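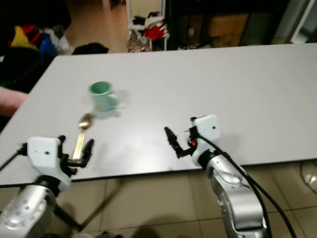 Comment enlever les traces de thé au fond d'une tasse sans abîmer l'émail ?

Avec du bicarbonate de soude en pâte épaisse, laissé une demi-heure puis frotté au doigt ou avec une éponge douce.

Bonsoir à tous. J'ai lu la réponse courte en haut de la rubrique et je reste sur ma faim. Le bicarbonate, on le recommande pour tout, les joints, le four, les chaussures, alors je me méfie. J'ai une tasse Okura, émail clair à l'intérieur, et un cerne brun à mi-hauteur qui résiste au liquide vaisselle. J'ai aussi une cuillère dorée de chez Himlow, et là j'hésite carrément à la mettre dans le même bain. Quelqu'un a-t-il comparé pour de bon, ou est-ce qu'on se recopie tous les uns les autres ?
Abena Yakubu

théière_fêlée
Comparé, oui, sur deux tasses du même service, tachées pareil. Bicarbonate d'un côté, acide citrique de l'autre (une cuillère à café dans de l'eau bien chaude, 9 minutes). Le citrique a gagné sur le cerne, le bicarbonate a mieux marché sur le fond où l'on peut appuyer. Donc les deux se valent à peu près et je ne crois pas au produit miracle. Le nettoyant Drimlow en flacon de 200 ml, je l'ai essayé aussi : aucune différence visible avec le citrique, et l'odeur reste.
Pour la cuillère dorée, je ne la tremperais dans rien. Selon les modèles c'est un dépôt très mince, et aucune notice que j'ai lue ne dit clairement ce qu'il supporte. Eau tiède, savon, torchon. Pas de poudre, pas de côté vert de l'éponge - la rayure ne part plus.

marco-du-38
vinaigre blanc et c'est réglé, pourquoi se compliquer la vie

théière_fêlée
Le vinaigre sur un émail craquelé, je demande à voir. Sur un émail sain, une fois de temps en temps, pourquoi pas.

Abena Yakubu
Merci. J'ai fait le citrique samedi matin, le cerne a pâli mais il en reste un trait sous l'anse. Je recommence demain avant de me prononcer. La cuillère a eu droit au savon, point. Pour le vinaigre, je passe mon tour, l'émail a déjà deux petites craquelures près du bord.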